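Okton desk organiser, divided, clear plastic
Reviewed by Hacer Ateş, 27 October 2018

The Okton is a small open-topped box with fixed internal partitions, sold for pens, brushes and other narrow items. I bought it in May to replace a single-chamber pot, in which the brushes always slid to one side and leaned on each other's tips. It has been in daily use on a work table ever since.

The walls are rigid enough not to flex when the box is picked up by one side. The moulding is clean, apart from a faint seam on the underside which does not affect how it sits. There are no feet. On a smooth sheet it will slide if knocked, and two small adhesive pads cured this.

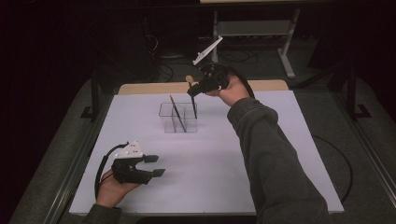
Stability under load is the main question with a box this light. I tested it with brushes only, then with brushes and a 30 cm steel rule. With the rule in an outer compartment it tipped at a light touch; with the rule moved inwards it stayed up. Brushes alone have never brought it down. A thin one does not stand upright by itself, though. It comes to rest at a slant, like the dark stick leaning to the upper left, and a second brush is best lowered nearly straight down beside it. The partitions keep the lower ends apart, and clear walls make it easy to see which compartment is free.

Cleaning is the weak point. The inner corners are tight, and dried acrylic has to be worked out with a cotton bud. I soaked mine for 5 minutes in warm water with washing-up liquid, which loosened most of it. Fine scratches have appeared on the outer faces -- visible in side light, not otherwise.

The Gezer pot I used before is heavier and harder to tip, but has no divisions. For short pencils I would still choose the Gezer. For brushes kept in sorted sizes, the Okton is better, provided nothing heavy goes in the outer compartments.

Stability: 3 out of 5
Cleaning: 3 out of 5
Overall: recommended for light items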